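Section 4: Running the Coffee Table at an Open Day

Of everything we bring to an open day, the coffee table gets the longest line, and we love running it! Visitors who walk straight past a welding cell will stop for a spoon and a cup of beans. This section covers setting up the table, running the demonstration, letting visitors take a turn, and packing away. Read Section 3 (Power and Safety Stop) first if you have not worked with the Godoy arm before.

4.1 Before you leave the workshop

1. Check that the Godoy arm is in its travel position and that the pin is in.
2. Pack the coffee box: glass cup and saucer, small glass dish, spoon, blue mug, beans, and two clean cloths. Wrap each glass piece on its own.
3. Load program 427 onto the controller. This is the slow version made for visitors. Program 179 uses the same moves at workshop speed and must stay on the workshop controller.
4. Print the visitor card (form 87) and take plenty. Kids like to keep them.

Note: Dark roasted beans show up best against the white top. We tried a lighter roast at the Illholm open day in March and people in the second row could hardly see what was going on.

4.2 Setting up the table

1. Roll the table into place and lock all four wheels.
2. Put up the rope barrier on the visitor side. Leave enough room for two operators to pass behind the arm.
3. Wipe the top with a damp cloth, then a dry one. Let it dry fully before putting any glass down.
4. Stand the cup on its saucer and fill it with beans. Stop short of the rim.
5. Put the small dish next to the saucer, on the near side. Leave a little gap so the two pieces do not touch.
6. Stand the mug farther over, well clear of the glass, with its handle pointing away from the arm.
7. Fit the spoon into the gripper by the colored part of the handle. Press the grip button once and tug gently. If the spoon turns in the fingers, open the gripper and seat it again.
8. Jog the arm until the bowl of the spoon is over the small dish, then save that point as START.

Caution: Keep your free hand off the table while you jog the arm. Use the lowest speed, even if the line is already forming.

Once START is saved, compare your table with the one shown. The spacing matters more than the exact spot of each piece. 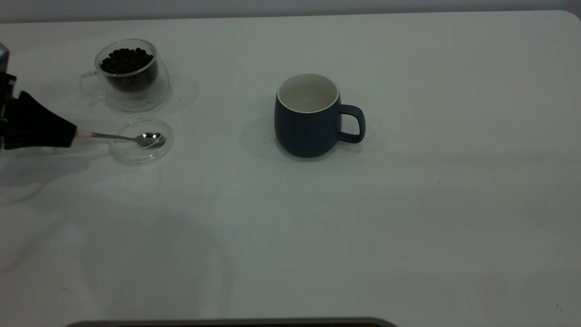 Sondow Robotics Club | Open Day and Demonstrations Team

The spoon points to the right, tilted slightly down, with its bowl over the dish and just inside the right-hand rim. If yours hangs past the rim, jog back a touch and save the point again. Look too at the wide stretch of bare table between the glass and the mug. Keep it bare! Phones, visitor cards and half-eaten cookies all seem to find their way into that spot during a busy afternoon.

4.3 Running the demonstration

One operator runs the controller and keeps a hand near the stop button. The other talks to the visitors. Swap whenever you like, but only while the arm is parked.

1. Say hello and ask the group what they think the arm will do first. You will hear some wonderful guesses.
2. Call out "Arm moving" and press RUN.
3. Let the arm lift the spoon from START and go to the cup. Stay quiet for this part. The dip into the beans is the bit people lean in for.
4. When the spoon comes up, talk about what it picked up. The arm follows the same path each time, but the beans shift, so one scoop can be heaped and the next nearly bare.
5. Let the arm tip the spoon over the small dish and return to START.
6. Repeat until the group has seen enough, then run the mug pass, in which the arm crosses the table and tips its scoop into the mug.
7. Press PARK and wait for the green light before you answer questions at the table.

Note: Spilled beans are fine. Leave them where they fall until the arm is parked, then pick them up by hand and put them back in the bag marked TABLE. Table beans are never used for drinks.

Caution: If the spoon touches the rim of the cup, press STOP. Do not try to nudge the cup while the arm has power. Park the arm, move the cup, and go through 4.2 again from step 7.

4.4 Letting visitors drive

This is the best part of the day, and it is worth giving it time. Visitors use the hand controller with the speed locked at its lowest setting.

1. Empty the dish and the mug. Top up the cup if it is getting low.
2. Hand over the controller with the strap around the visitor's wrist.
3. Show the two sticks: left for side to side and in and out, right for up and down and tilt.
4. Let them try a few moves over the bare part of the table before they go near the glass.
5. Ask them to bring one scoop to the dish. Anyone who wants a harder job can try for the mug.
6. Take the controller back and press PARK.

Small children can stand on the step with an adult beside them. Give them extra time with the tilt, which is the stick that catches out grown-ups as well. At the Clorkania visit we had a whole class cheering for one bean as it rolled around the spoon, and the teacher asked for another turn after the bell.

Note: Keep the line moving with a sand timer. It feels a lot kinder than a tap on the shoulder.

4.5 Questions you will hear a lot

Can it make coffee? This program only moves beans. Tell people that grinding and pouring would need other tools and a good deal more planning, and ask how they would go about it.

Does it know where the cup is? With program 427, no. The arm goes to saved points, so if someone moves the cup, the arm will still go to the old place. You can show this safely with the cup and saucer taken away and the spoon empty.

Why is it so slow? We set it that way for visitors. People near the rope can follow each move, and the operator has time to stop it.

4.6 Small problems on the day

Spoon slips or twists: wipe the handle and the finger tips with a dry cloth, then seat the spoon again.

Scoops come up empty: the beans have a hollow in the middle. Park the arm and level them with a clean finger.

Glare on the glass: turn the table a little, or ask for the nearest light to be switched off. Save START again after moving anything.

Controller shows 724: the arm was bumped while parked. Switch off, put the pin in, take it out, and switch on again. If 724 comes back, close the table for the day and put up the "Back soon" sign.

4.7 Packing away

1. Press PARK, open the gripper, and take out the spoon.
2. Switch off and put the pin in.
3. Empty the cup, the dish, and the mug into the TABLE bag.
4. Wipe down the top and check under the wheels for beans.
5. Wrap the glass and repack the coffee box.
6. Write any chips, slips, or odd behavior in the table log, along with the best question a visitor asked. We read those out at the next club night.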